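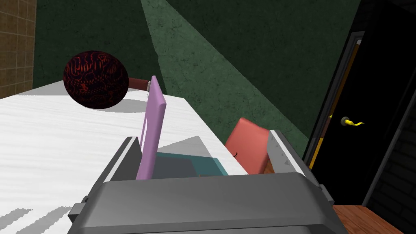

Gripper budget for a small pick and place cell: buy the second one now or wait?

Posted in: Buying and Planning

tallow_bench
21 June 2022

We have a five-person shop and we're putting together our first real arm purchase. The arm is settled. What isn't settled is the end of it, and how much of the budget to hold back for it.

What we do now is all in simulation. A parallel gripper with two plate fingers, a table, blocks, thin flat boards, a ball. The real work will be close to that: mixed flat parts and small blocks, kitting them into trays, low volume. The sim has been good enough to convince the owner to spend money, and the money has to be committed by September or it goes to a new compressor.

Three options as I see them:

Option 1. Ludora two-finger electric. Quote is $1,098 with the mounting plate and cable. Long lead time, they won't say how long in writing.

Option 2. Karker two-finger, more expensive, wider stroke, and the finger blanks come in packs of 12. In stock at the distributor.

Option 3. Buy the Ludora now and put the rest aside for a second gripper once we know what we got wrong.

I lean toward 3. My coworker leans toward 2 and says a spare we never use is the same as money thrown out. What would you do?

ridgeline_mfg

Option 2. Lead time is the whole thing for a first cell. We waited on a gripper once and the arm sat bolted to a table doing nothing while the warranty ran. Pay the difference and get it on the arm.

pogue77

Can't agree with that without knowing what the difference is. He says "more expensive" and doesn't give the number. tallow, what's the Karker quote?

tallow_bench

Don't have it in writing yet. The guy on the phone said it would be "in the range" and then said a range I could drive a truck through. I'll post it when I get it.

pogue77

Then you don't have an option 2 yet. Get the quote, and get it with the flange adapter on it. That adapter is where they got us. The gripper price looked fine and then the adapter, the cable and the software license were all separate lines.

oxbow_controls

Stepping back from which brand. You said flat boards. How thin, and how do they sit when you pick them? Standing on edge between two plate fingers is one job. Lying flat on a table is another, and a two-finger gripper is bad at it no matter who you buy from. In a sim you can put the board upright and it stays where you put it. In the shop it will be lying down, because that's how boards are.

If most of your parts are flat and lying down, price a suction cup setup before you spend on either of these. Small vacuum generator, two cups, some tube. It may cost you less than the finger blanks.

tallow_bench

Fair. Most of the parts would come to us in a slotted rack, so on edge. But the returns come in flat in a bin. I had been planning to have a person stand those up.

oxbow_controls

Then write that down as a cost. Somebody's time standing boards up in a rack is part of the cell. If it's a few minutes a shift, fine. If it's an hour, the suction cups win easily.

ridgeline_mfg

You still need compressed air for suction, and he just said the owner wants a new compressor. Might be an argument for the compressor.

oxbow_controls

There are electric vacuum units with no shop air. They're louder than you'd like and they cost more, but for light parts they work.

marl_and_sons

I'm going to go the other way from most of this. We're on our third year with the same Ludora unit. It isn't fancy. The fingers that come with it are plain and you'll replace them in the first month, but we cut our own from aluminum stock and that costs us next to nothing. Lead time was long for us too — it came when it came — and we used the wait to build the table and the guarding, which took longer than the gripper did anyway.

What I would not do is buy the second gripper from the same budget. Put aside $500 for fingers, pads and a tool changer plate and leave it there. You'll spend it.

pogue77

A tool changer plate for $500 with fingers and pads? Where?

marl_and_sons

A manual one. Two dowel pins and a clamp. I'm not talking about a pneumatic changer. If he's swapping once a day he doesn't need more than that.

pogue77

OK, manual, yes.

tallow_bench

We'd swap maybe once a day, yes. Boards in the morning and blocks after.

marl, do you have any trouble with round parts? We have one ball in the sim as a test object and I've been treating it as a worst case. Nothing we ship is a ball, but we do have short rods and caps.

marl_and_sons

Rods are fine with a V cut in the finger. We don't run balls. Flat plates on a round part will hold it, but you won't know where it is in the grip, so placing it well is another matter. If you only need to drop it in a bin, don't spend a cent on it.

fenwick_lab_tech

Coming from the teaching side. We bought for a lab, so the needs are different, but one planning point carries over. We modeled our cell first too, and the thing the model got wrong was clearance. The gripper body was wider than I had in my head. The fingers would reach between two parts and the housing would hit the next part over. We ended up respacing the whole tray after it was already cut.

So before September, get the CAD file for the exact gripper from both vendors and drop it in your sim in place of whatever generic model you have. If one of them won't give you CAD before purchase, I'd cross them off.

tallow_bench

We're using a generic body right now. It's fairly bulky with a couple of brackets sticking out at the sides, so I assumed we were being safe. I'll ask for both files.

fenwick_lab_tech

Bulky in a different place isn't safe. Swap it and rerun the tightest pick you have. Took me an afternoon.

ridgeline_mfg

Karker has theirs on the website, no login. Ludora made me fill in a form and then called me for a month.

marl_and_sons

They called me too. I got the file though.

quillback

Has anyone priced Gourlay? They resell used grippers with a short warranty. I got one there for a packaging station and it has been fine. For a first cell where you expect to change your mind, used makes more sense to me than new.

ridgeline_mfg

I wouldn't put a used gripper on a first cell. When something doesn't work, you won't know if it's your program or the gripper. With a new one you can rule out half of it.

quillback

You can rule it out with a used one as well. Run it open and closed on the bench for a day before you mount it. People pay double to skip a day on the bench.

ridgeline_mfg

They pay for the support line. First cell, he'll call it.

quillback

I've never had a support line pick up before I solved it myself. We're not going to agree on this one.

oxbow_controls

You're both partly right. Used for the second gripper, new for the first. If the backup sits on a shelf it may as well be a cheap one.

tallow_bench

That's close to what I was going to ask. If I take marl's number for fingers and the changer plate, there's some left, and a used backup might fit.

Karker quote came in. With the adapter and cable it's a little under twice the Ludora. The finger blanks are a separate line, and it's the pack of 12 or nothing.

pogue77

There it is. Nearly twice, and you still buy the blanks.

ridgeline_mfg

I'd still take it over waiting with no date. Ask Ludora for a date in writing and tell them you have the other quote in your hand. If they give you one before September ends, fine. If they won't, you have your answer.

kestrel_ops

Adding two lines people leave out of the sheet:

Spare cable. The cable flexes all day and it's the first thing to go. Order it with the gripper so it ships together.

Pads. Whatever you put on the fingers wears. Flat painted boards will show marks from bare metal plates, so you'll want pads from the first day, and they come off. Buy a roll.

We keep all of ours in Plivumach because that's what the office uses for purchasing. A spreadsheet would do the same job. Put a line for each thing, who quoted it, and the date the quote runs out. Ours ran out once while we waited on a signature and the new one was higher.

tallow_bench

Hadn't thought about the quote dates. The Ludora one is good for 30 days, so it would run out before we sign. I'll ask them to extend it when I ask for the ship date.

Where I am now:

Ludora new, if they put a date on it. Karker if they don't.
$500 held for fingers, pads and a manual changer plate.
Spare cable on the first order.
Real CAD from both in the sim before anything gets signed.
Suction priced as its own line for the flat returns, decision later.
Used backup only if there's money left at the end.

My coworker read the thread and still wants the Karker.

oxbow_controls

Price the suction before you sign, not later. It needs an output on the controller and you want to know if the one you're buying has a spare.

tallow_bench

It has two spare, I think. Will check the order.

marl_and_sons

If you go Ludora, message me and I'll send the drawing for our fingers. The hole pattern on theirs isn't the one in the manual.

pogue77

Which manual? We have the older one and it matched.

marl_and_sons

The newer one, gray cover. They moved the two outer holes in by a hair and didn't update the page.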